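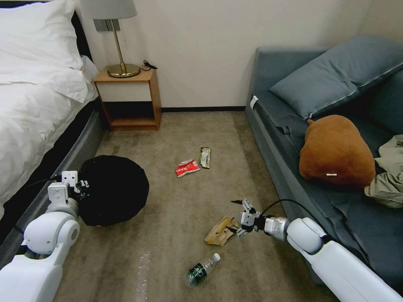
Floor litter (housekeeping)

Floor litter is small household waste left on the floor of a bedroom or sitting room, as distinct from waste held in a bin. Snack wrappers, crumpled paper and plastic drink bottles are typical items. In combined sleeping and living rooms it tends to gather in the open carpet between bed and couch.

Collection

Litter is picked up before vacuuming. Loose paper and film wrappers go into a bag set on the floor beside the bed or couch. Bottles are emptied, capped and kept apart where a container refund applies. Clothing and soft toys are not litter and stay on the furniture until the floor is clear. Cables are coiled and placed on a nightstand or other raised surface.

Carpet care

Beige and brown carpets hide crumbs but still show faint stains – these are treated after pick-up. The Merudthorpe housekeeping manual (Strachan and Cordier) lists litter removal as step 2 of 5.

See also: Carpet cleaning; Waste sorting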